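4.3 Failure in the plate transfer task

The two-arm policy was trained on 500 simulated demonstrations and tested over 1,536 episodes. In 43 of them the right gripper pressed into the plate and the simulator's contact force limit ended the run. Bheki Joubert found these while sorting the logs in April 2018. We had been counting them as timeouts.
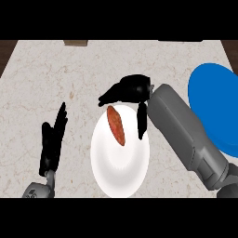 Figure 6. Right gripper over the white plate, left gripper at the side.

The cause was an offset in our finger model. The collision mesh was longer than the visual mesh, so contact started before the fingers looked low enough to touch. We corrected the mesh and added a minimum height above the plate — the old limit only covered the countertop.

The left arm uses the same finger model and was corrected too. The 43 episodes have not been rerun yet.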